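Sim bench, gripper cam comparison, August, cont.

Picking up where I left off before lunch. Jitendra wants a straight call on which hand goes into the Bundulero runs: the old parallel jaw or the new one from Cisach. Same wrist cam model on both, same controller. Only the hand and its mount change.

Setup notes so I dont have to dig for them again:
- controller build 2908, the one Naveen tagged. NOT the one on the shared drive, that still has the wrist flip bug
- 80 tries per hand, random start pose, room picked from the pool
- cam offset left at default for the first batch, then moved forward 2 cm
- seed list is in Bimla's folder, use the second one

First batch, default offset. Old hand did ok on boxes and bad on anything flat. Book, tray, cutting board, all the same story: comes down fine, fingers close, object squirts out. Watched six or seven replays and the left finger touches first every time. Thought it was my wrist angle. Shanti says no, the finger gap isn't centered in the mesh, and she was right, it's off by a hair in the file. Fixed, saved as old_hand_b. Have to throw out the whole first batch, fine.

Second batch, fixed mesh. Much better on flat stuff. 31 misses out of 80, most of them thin objects near a table edge. Wrote the object ids on the whiteboard, somebody please don't wipe it.

Cisach hand. Longer fingers, less palm in the view, which I like. Closes slower. With the Naveen build the close command times out before the fingers are all the way in, so it reports a grasp fail while still holding the thing. Raised the timeout and reran. Don't trust any Cisach numbers from this morning.

Camera offset. Default puts the palm over too much of the lower view. Moving it forward gives back floor but then you lose the finger base, and Nisha's contact check wants the base visible. Could mask it. She'd rather not. Left at forward for now, her check is off for these runs and I put a note in the config header.

Two-arm body: only loaded it to see if the head cam helps pick which object to go for first. It does help, when the view is level. Roll is way off on some starts. Either the neck joint isn't getting zeroed on reset or the base is spawning tilted, havent looked yet. Right arm reach over the table is fine. Left arm parks up high after reset and I'd like it lower.

Lighting: flat everywhere, Flornuvico preset. Inner finger faces can go nearly white under it and I think that is messing with the edge finder. Tried dimming the key light, edge finder got better, depth got noisier. Leave it. Want to try a darker finger material before touching lights again, cheaper and doesnt change the rooms.

Dark openings in the floor: depth reads them as deep holes and the planner takes the long way round. Harmless for grasping but it eats time. Naveen says he can clamp depth below floor level. Asked him to make it a flag and leave it off by default so old runs still match.

Also the Srivastava arm model came in with its joint limits in degrees and our loader wants radians. Lost most of an hour to that. Converted file is next to the original, with _rad on the end.

Where I'm leaning: Cisach hand, forward cam, longer timeout. Old hand stays as backup for boxes. Need one more full batch on each with the same seeds before I say so to Jitendra. Will start those at 6 pm and let them go overnight, please leave the left machine alone.

Views from the runs, fingers open in the first two:
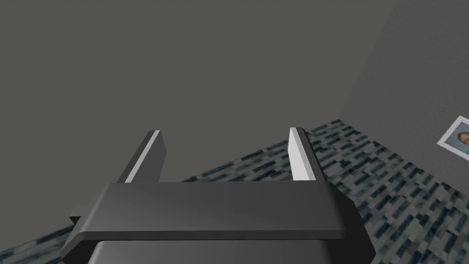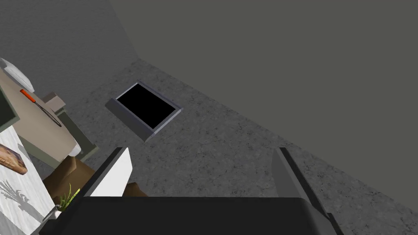
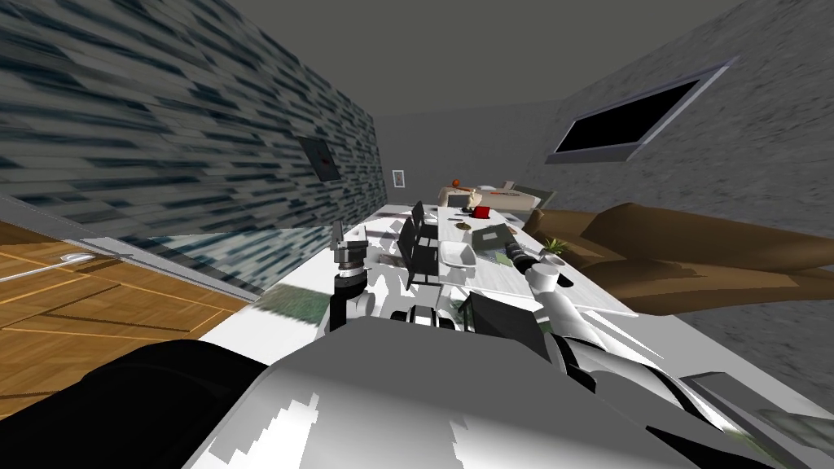 Q from Bimla: if the timeout goes up for the Cisach hand, do we have to raise it for the old hand too to keep things fair?

Set it the same for both. The old hand closes well inside the short limit, so the longer one won't change its results, and we get one config file to keep track of.

To do
- rerun both, second seed list
- neck joint / base tilt on reset
- darker finger material, ask Shanti for the mesh
- depth clamp flag (Naveen)
- copy whiteboard ids into the sheet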